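Lutier hub gears: your questions

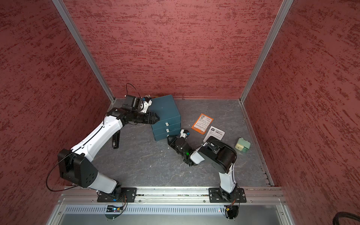

Two arms side by side on the rail, with red panels behind.

Which bikes will the Lutier hub fit?
Any frame with horizontal dropouts. Vertical dropouts need a chain tensioner, sold separately.

How many gears does it have?
Eight. There is also a five-speed version for town bikes.

How often should I change the oil?
Every October if you ride all year. Allow 80 ml per change.

My shifter skips between gears. What should I do?
Line up the two yellow marks using the cable adjuster. If it still skips, book it in at Skeltthorpe.

Can I fit the hub myself?
Yes, if you can build a wheel. Otherwise Gaëtan Mallet at our Grirncombe shop does wheel builds to order.

How long is the guarantee?
Two years from purchase. Keep your receipt.

Last updated 07/02/2018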